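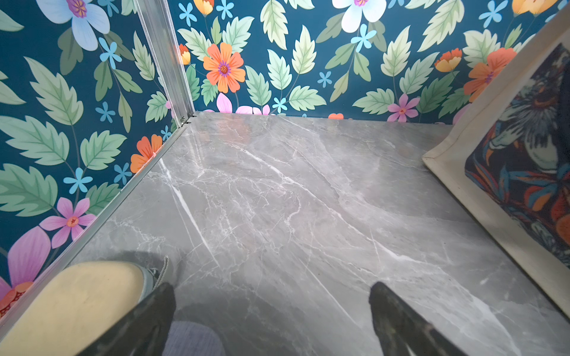 How do you tell whether a dropped paperback is the gripper's fault or the camera's?
Swap one of them and leave the other alone. Run the same pick with the same fingers and a different wrist camera, then put the first camera back and change the fingers. If the drops follow the fingers, stop tuning exposure.

Ticket: Byun fingers losing thin books, Daltholm cell
Status: open, waiting on parts
Component: gripper / wrist camera / controller

Opening note
We have been comparing two finger sets on the two-arm cell, the stock Byun fingers and the longer Drindach ones, and the Drindach set is so much fun to work with that I nearly forgot to file this. The trouble is with the Byun set. Thick books are fine. Thin paperbacks get picked up, tilt, and slide out before the arm reaches the drop point. Same controller (Sestis, stock settings) for everything below.

What I tried first
Raised the grip force in small steps until covers started to bow, then backed off to 56 percent. Fewer drops, still too many. Cleaned the pads with alcohol, which made a bigger difference than I expected! Please do this before every session, it takes a minute.

Slowed the lift. Helped a little with books lying flat on cloth, did nothing for books leaning on something.
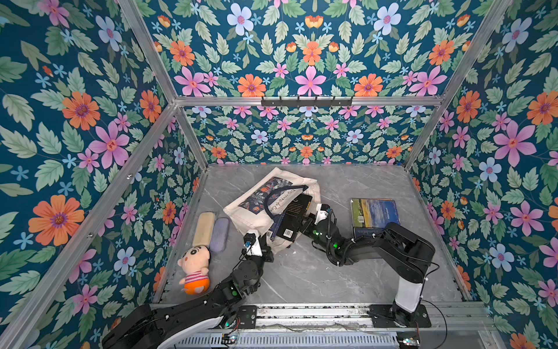 After that I stopped fiddling with force and went after timing. The Sestis log shows the close command and the lift command landing 300 ms apart, and the Byun fingers need longer than that to settle. The Drindach fingers settle faster, so they never showed the problem. I added a wait before the lift and the tilting went down a lot on the right arm. Left arm improved too, but not as much, and I don't know why yet.

Camera check
I was ready to blame the wrist camera on account of the marble-pattern floor. It has white veins and a bit of gloss, and I was sure the edge finder was locking onto a vein instead of a book. Went through the saved runs and it did that on 2 picks out of the whole batch. Worth fixing, but it doesn't explain the drops. The teal flower wallpaper gave it no trouble at all, and I had money on the wallpaper.

Leaning books
This is where the two finger sets really part ways. With a book tipped against something, the fingers have to come in on both sides of it at matching depth. If one tip goes in further, the book twists as they close. The Drindach tips forgive roughly 5 mm of mismatch. The Byun tips forgive hardly any.
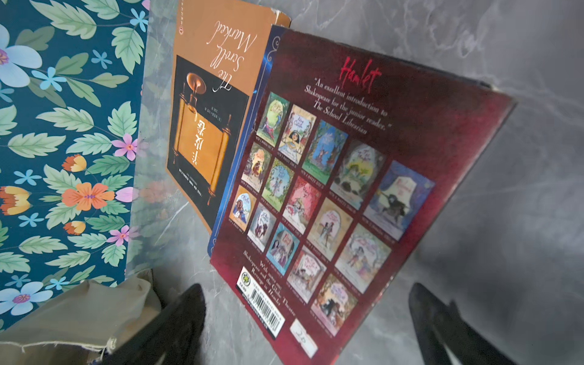 Wrist view, Hamlet paperback between the fingers, back cover showing.

Still open
- Left arm still tilts more than the right with the same wait. Next step is to swap the finger sets between arms and rerun.
- The wait is set by hand in the Sestis config and gets wiped on a controller restart. Put it back before you run anything.
- Spare Byun pads are on order, should be here in May. I want to try them fresh before we call the stock set the loser.

If anybody has run Byun fingers on floppy covers with better luck, please add your settings to this ticket. I would love to see the numbers.

Search tickets Go

We use cookies to keep you signed in and remember your filters. Accept Settings

Daltholm Bench Support | Contact | Back to top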